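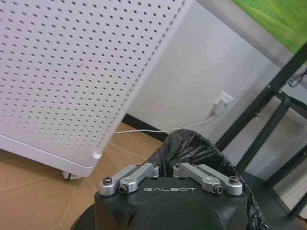 Keeping Litter Off a Shared Floor
Student project report, Keltport, June 16, 2020

Our project looked at small litter in a shared room. Drinks containers roll under furniture and stay there. We made a floor plan and marked the spots a broom misses.
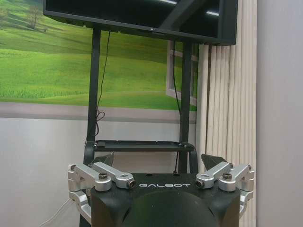
Figure 1. Black mobile stand with the screen off.

Anything on a stand or on casters was listed as movable. We planned to sweep under those pieces first.

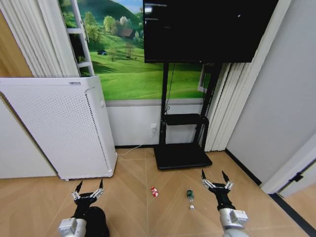

Cans and bottles went on one list, paper on another. Our budget was 40 dollars, enough for two bins and labels.
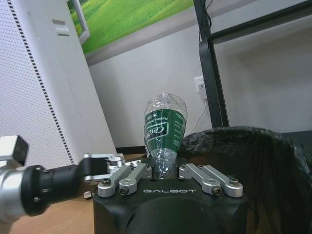
Sorting took longer than sweeping. Labels slowed us down most. The Cestbon bottle has a dark green one wrapped around its middle, and the plastic is badly dented. We put bottles like it in the first bin, label on.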